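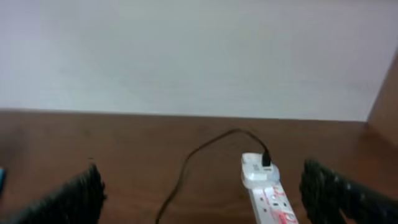
The Winter I Tried to Turn Everything Off

My power bill came in February and I opened it standing up, in my coat, in the front hall, and then I had to go and sit on the stairs. I won't tell you the whole number. I'll tell you it was $200 more than the one before, and that I said a word my mother thinks I don't know.

I rent the top half of an old house with electric baseboards and windows that whistle, so I've never expected winter to be cheap. But I'd been good! I'd worn the wool socks! So I did what any reasonable person with a deadline and a grudge would do, and started hunting for whatever in the place was eating electricity behind my back.

The first person I called was Ohemaa Nyarko, who audits houses for a living and has the calmest phone voice I've ever heard. I had a theory, which I laid out at length, and the theory was chargers. Chargers, the microwave clock, the little red light on the television. Standby power. Vampires!

She let me finish. Then she asked what temperature my hot water tank was set to, and I had no idea I was allowed to know that.

Still, I wanted my vampires, so I borrowed a plug-in meter from the library (mine lends them out, next to the snowshoes, and yours might too) and went from outlet to outlet with a notebook. It's a chunky thing called a Drillow and it beeps when you look at it sideways. You plug the meter into the wall and whatever you're suspicious of into the meter, and you wait. I got very into it. I metered the toaster. I metered the electric toothbrush, and then I metered it again after supper in case it behaved differently at night.

The worst offender by miles was the old stereo receiver in the living room, a Genora I hauled home from a garage sale and have loved ever since. Switched off, sitting there in the dark doing nothing for anybody, it was pulling 23 watts. I felt betrayed. Left like that all year it comes to a bit over 200 kilowatt-hours, and I could have run a decent fridge for a good part of the year on that. The cable box was nearly as bad. Everything else I'd been blaming was a rounding error.
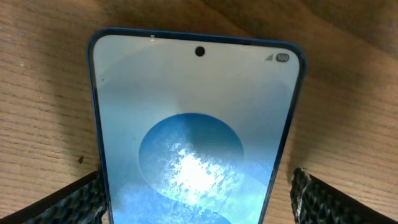 So does it cost much to leave a phone charger plugged in all the time?

Very little. A modern charger with nothing attached usually draws a small fraction of a watt, which adds up to pocket change over a year, and even charging the phone every night barely shows on a household bill.

I took this news badly, having spent most of January crawling under my desk to unplug mine.

Irfan Nugroho took it well. Irfan lives downstairs, fixes appliances, and had been listening to me drag furniture around for a week. He came up with a flashlight and a cup of tea and went straight past my notebook to the bathroom, where there's a little fan heater bolted to the wall, a Flarken, older than both of us. The plate on the side says 1550 watts. I'd been switching it on before my shower and, it has to be said, forgetting it through breakfast, and on some mornings through to lunch. He didn't say anything. He just looked at the plate, and then at me, and drank his tea.

You can do the math yourself, but an hour of that heater uses more than my traitorous receiver does in two days.

I put a wind-up timer on it, the twisty sort you see in motel bathrooms, set for 15 minutes. It ticks. I now shower like somebody defusing a bomb, and I've come to enjoy it, apart from the mornings I wash my hair.

Then there was the tank. It lives in a closet behind the Christmas boxes, and I'd never really met it. Ohemaa had warned me off turning it down too far, because bacteria can grow in a lukewarm tank, and she'd told me to leave the thermostat panel to someone who knew what they were doing. Irfan checked it over, said the setting was fine, and pointed at the hot pipe coming out of the top, bare as the day it was installed. Pipe wrap is just grey foam with a slit down the side. I bought a length of it at Zamudio, the hardware store on the corner with the cat in the window, and had it on before the kettle boiled.

The windows I did last. That shrink film you tighten with a hair dryer is deeply satisfying, and also makes your living room look like leftovers. I don't care. The curtain has stopped moving on its own.

The receiver now has its own switch, and I turn it on when I want a record and off when I go to bed. The meter's back at the library. I've already put my name down for it again, mind you, as my sister has just bought a second-hand chest freezer for her garage and I have some questions about it.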